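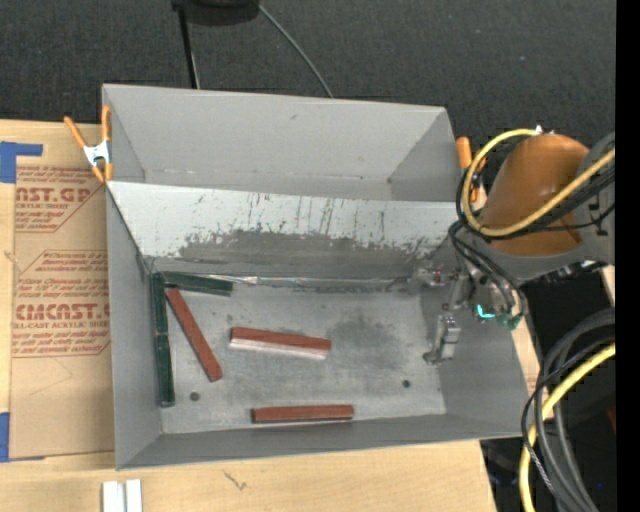 Page 30

Before You Buy: Planning Your Skemmont Cell

I've set up a few of these now, and the arm is never the part that wrecks my budget — it's all the little stuff. So grab a pencil!

1. Measure your table first. The bin takes up more of it than you'd guess, and you still need space beside it for the arm.

2. Price the bin and the clamps together. Two spring clamps do fine for me (the cheap kind, with orange handles).

3. Set aside $699 for the gripper kit. Clusora sells it without the cable, so add that to the same order.

4. Hold back $2,000 for spares and repairs. I spent nearly all of mine by July.

Note: Bin floors and dividers get scratched and worn. A used bin is fine for practice bars, and I'd buy one again.

Caution: Don't order cable until you've picked the arm's spot. Leave slack for a loop at the wrist — a tight cable is an expensive cable.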